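FOR IMMEDIATE RELEASE

Bilness Retires the Password Rule Everyone Hated, Adds Long Phrases and a Little Peace

DUTSIDE - Bilness, the maker of bookkeeping software for small offices, today announced Bukurel, a sign-in service for people who are tired of being told that their password needs a symbol, then being told that it can't be that symbol.

Bukurel goes on sale in July. It replaces the sign-in screen that has shipped with every Bilness product to date, a screen the company once described in its own brochure as "robust." Customers have described it in other terms, and the support desk has kept most of them on file.

The old rules asked for a capital letter, a number, a symbol, no repeated letters, no dictionary words and a fresh start every 30 days. The result, as a survey of Bilness customers found this spring, was a great many passwords ending in an exclamation point. Of the 3051 office workers who replied, 1472 said they kept at least one work password on paper within reach of the desk. Several added that the paper was laminated. 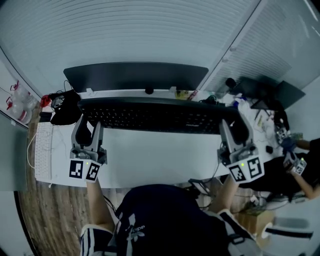 With Bukurel, the monthly change is gone. A user picks a phrase of four words or more, types it once in the morning and is left alone until the end of the working day. Spaces are allowed. So are apostrophes, accents and the names of pets, provided the pet has company. A phrase made up only of the user's name, the company's name or the word "password" several times over will be turned down, and the message that turns it down has been written in plain English. It fits on one line. The earlier message ran to two paragraphs and referred the reader to an appendix.

"We spent years making our customers prove they were not criminals, often before they'd had coffee," the company said in a statement. "The criminals, as far as we can tell, were never much bothered by the exclamation point."

Bukurel checks each new phrase against lists of passwords already known to have leaked. If a phrase turns up, the user is asked to choose again and is told why. If somebody tries to sign in from a new machine, the office administrator gets a short notice with two buttons, one to allow it and one to block it. An early version had a third button, marked "Review Later," which testers pressed every time. It has been removed.

A word on the Caps Lock key. Support records at Bilness show that it is behind more locked accounts than every other cause put together, forgotten passwords included. Bukurel now puts up a warning in large letters when the key is on, and a try made with it on does not count toward a lockout. The company regards this as its most important security work in 9 years and would like it noted that the idea came from the support desk, which had been suggesting it for all of them.

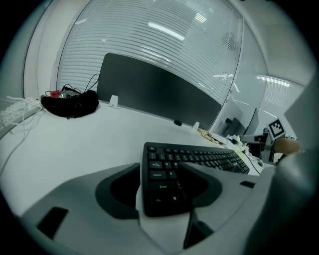

Tab, Caps Lock, Shift and Ctrl, at the left side of a black desktop keyboard.

The service was tested at the Dutside offices of Shao, a regional freight broker, where 2000 sign-ins were logged during the trial period. Calls to Shao's internal help line about passwords fell far enough that the line now opens at 10 a.m., an hour later than before. Shao has asked Bilness to state that the help line is still staffed, still glad to hear from people and also handles the printers.

Existing Bilness customers will be moved to Bukurel at no charge. On the first sign-in after the switch, each user will be asked for the old password one last time - capital letter, number, symbol and all - and then invited to choose a phrase. Offices that would like to keep the 30-day rule can turn it back on in the settings, where it sits under "Legacy Options." To date, one office has asked how. It was the Bilness accounts department.

Administrators who manage more than one site can switch them over one at a time. A printed guide is available on request and runs to a single sheet, in a type size that can be read at arm's length. It has a blank area on the back. Bilness asks that customers not use it to write down their phrase, and has printed that request in the blank area.

About Bilness

Bilness makes invoicing, payroll and bookkeeping software for offices too small to have a department for any of them. The company is based in Dutside and sells through its own website and a network of resellers.

Media Contact

Bilness Press Office, Dutside. Review accounts for Bukurel are available to reporters on request. Please allow one working day for setup, and check the Caps Lock key before calling.

###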